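How a Toaster Knows When to Stop

You push the lever down, the bread drops, and a little later it pops up brown. How does the toaster know when it is done?

Inside the toaster are thin wires. When electricity runs through them, they get so hot that they glow orange. The heat dries the outside of the bread and then turns it brown.

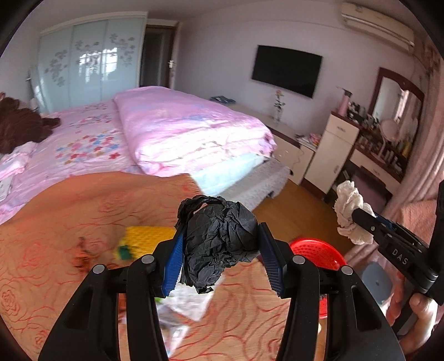
Crumpled paper, black and white, above a rose-patterned bedspread.

Pushing the lever also turns on a small electromagnet. This is a magnet that works only while electricity flows through it, and it holds the bread rack down. A timer is running too. When the time is up, the magnet switches off and a spring lifts the rack.
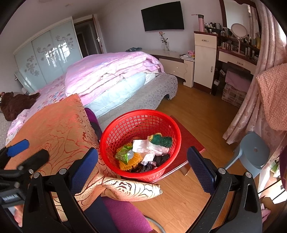 Crumbs are the part most people forget. They fall to the bottom of the toaster, where they can smoke or burn. Many toasters have a tray that slides out so a grown-up can empty it. Things left in a basket also end up at the bottom, like the crumpled tissues and the green scrubbing sponge in the round red one. The sponge should stay out of the toaster, and so should water, forks and fingers. If toast gets stuck, unplug the toaster and ask an adult for help.

Words to know
Electromagnet: a magnet that electricity turns on and off.
Element: the wire that gets hot.

Written by Domnica Filip for Stukby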